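Trevard Town name Florêncio Falcão as first-team coach

Posted in Club News
14 comments | 52 shares

Well, I can finally say it out loud! Florêncio Falcão is the new first-team coach of Trevard Town, and he starts with us in June when the squad reports back for preseason.

I've been chairman here for seven seasons and I don't usually write these releases myself (our media office is much better at it, and will probably fix my commas), but I asked to do this one because I'm so pleased about it. Florêncio has signed for two years, with an option for a third, and he comes to us from Dirnirberg, where he spent the last six years, first with the under-19s and then as assistant to the head coach.

We talked to 16 candidates. That's a lot of coffee. Florêncio was the second person I met and I kept comparing everybody else to him, which probably wasn't fair on them. He'd watched all our home games from last season and he had opinions on every one, including the 4-0 loss to Grímsdóttir Athletic that I've been trying hard to forget. He thought we were too deep from the first whistle and he told me so before he'd even taken his coat off. 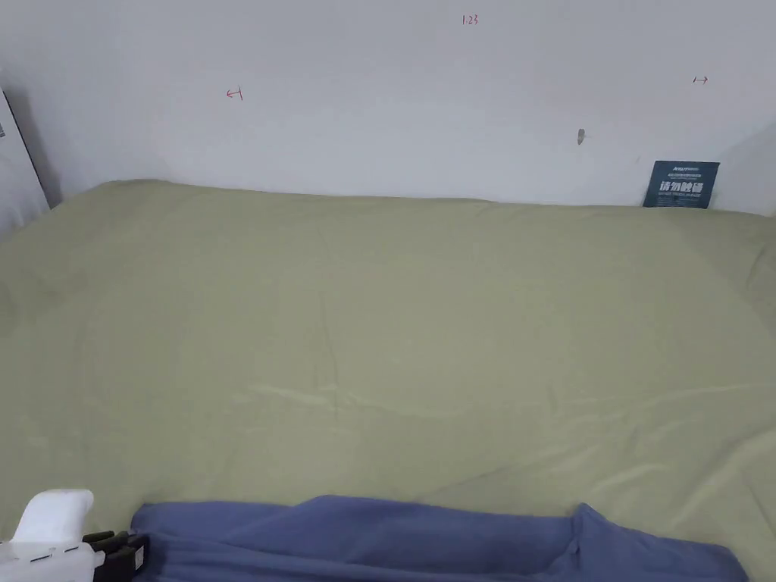
He knows what he's walking into. We finished 16th, we let in far too many goals from corners, and we have 22 players under contract with a couple of decisions still to make on loans. He wants a left back and another body in midfield, and I've told him we'll do our best on both. I'm not going to promise names here, so please stop asking me in the parking lot!

"I liked the people and I liked the ground," Florêncio told me when we shook hands. "I want us to play higher up the field and I want the young players to get minutes."

That last part is music to my ears. Six of our academy graduates trained with the first team in the spring and he's already asked for video on all of them.

A big thank-you as well to our interim staff, who took over at a rotten time and kept us up with two games to spare. They're both staying on, and Florêncio was keen on that too.

Season tickets are on sale now at the Grisunance Road ticket office, open until 6 p.m. Prices are the same as last year. Supporters can meet the new coach at the open training session before our first friendly, and we'll put the time on the club site once the fixture is set.

Share this story | 52

Related news
Preseason friendlies: what we know so far
Two academy players sign first pro deals
Grisunance Road pitch work gets under way
Retained list: who's staying and who's leaving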